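Packing Line Trainers Wanted, Pernov Fruit House

We're bringing automated picking to our Levier packing hall this August, and we need people from the floor to help us get it right! Everyone on the line keeps their place. What changes is the work: less reaching and lifting, more checking, teaching and deciding when the arm should stop and a person should step in.
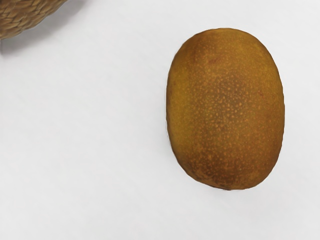 Trainers will work in pairs, 2 to a station, going through practice tasks on screen before anything runs in the hall. You'll look at simple setups like a kiwi lying well apart from a woven basket and tell our engineers how you would pick it up, how hard you'd squeeze and where you'd set it down. If you've packed fruit for a season or more, you already know plenty that we need to learn (and we'll pay you for it).

No computer background required. Training is on paid time, day shift, and comes to over 200 hours. To apply, stop by the shift office or write to Orysia Moroz, Room 2735, with a few lines on the lines you've worked.

Contact | © Pernov Fruit House | Back to top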